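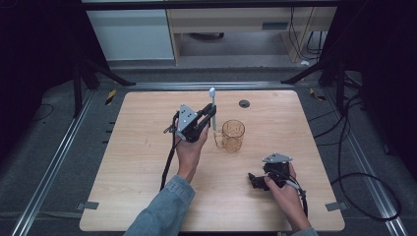 The Rundura is a folding floor stand for a single tenor steelpan, made by Wenis and sold here with the two hanging hooks, the cords and the carry bag. It holds the pan between two uprights at playing height and lets it swing freely, as it would on a stage rack. The parts come flat and you put them together once, before first use. Any table will do for this, but the ends of the tubes are bare steel until the caps go on, so on a pale wood top like the one in the photo, which already has a few small scuffs, put down a towel first and move the glass mug somewhere else. After that the stand folds and unfolds in one piece and you don't need the tools again.

Price: $159
In stock. Ships from our warehouse in two working days.
Item number: 360

What's in the box
Base with four folding legs
Two uprights, left and right
Two hanging hooks with rubber sleeves
Two lengths of braided cord
Four end caps
Hex key
Carry bag with shoulder strap

Height
The uprights telescope and lock with a spring pin. There are 15 positions. The lowest suits a seated player or a child of school age, and the highest is tall enough for most adults who like to play standing. Both sides are numbered, so set them to the same number and the pan will hang level from side to side. If you tilt the pan toward you when you play, shorten or lengthen the cords at the hooks and leave the uprights alone.

Fit
The Rundura fits low tenors and high tenors with a standard skirt. It also fits most single guitar pans, although a pan with a long skirt may touch the cross brace when the stand is at its lowest settings. It is not wide enough for a double second or double tenor set. For those you need two stands, or the Wenis double frame, which costs $233 and is listed separately. Please measure the outside of your rim before ordering if your pan was built to an unusual size.

Hooks and cords
Each hook screws into the top of its upright and is held by a lock nut. The rubber sleeve keeps the metal from buzzing. If you hear a rattle on loud notes, check the lock nut before you blame the pan. The cords are a wear item. We suggest looking them over before the carnival season and again in January, and replacing them if the braid has gone fuzzy where it passes through the rim. Spare cords are sold in pairs.

Outdoor use
The steel is powder coated in black and will take a damp evening. It should be wiped down after playing near the sea, and the bag should be left open until the stand has dried out. On grass or sand, spread the legs to the second stop. This lowers the stand slightly but gives it a wider footprint. In a strong wind, hang the pan bag from the cross brace with something heavy in it. The Rundura is not meant to be fixed to a truck bed or a rolling rack.

Carry bag
The bag is made of nylon with a full-length zipper and an inside pocket for mallets. The stand goes in feet first. It does not hold the pan.

Will it work with my old Jastico stand parts?
The hooks will. Jastico uprights have a thicker tube and will not go into the Rundura base.

Can I use it for practice in an apartment?
Yes. The feet are soft rubber and don't mark tile or sealed wood floors. They do nothing for the sound of the pan itself, and for that you would want practice mallets with a softer tip, or a mute.

Does it come in other colors?
Black only for now. Chrome was dropped by the maker and our last ones are gone.

Do you supply bands and schools?
Yes. Orders of ten stands or more are handled by Calimlim, our wholesale desk, and can be invoiced. Write to them with the number of stands and a delivery address. Allow extra time before the summer festivals.

Warranty and returns
Wenis covers the frame for two years against broken welds and failed pins. Cords, caps and the bag are covered for six months. Keep your order email as proof of purchase. Unused stands may be returned within 30 days in the original box. Return shipping is paid by the buyer unless we sent the wrong item.

Related items
Braided cords, pair
Hook sleeves, set of four
Tenor mallets, aluminum, medium
Wenis double frame
Replacement carry bag

Page updated 2018-06-26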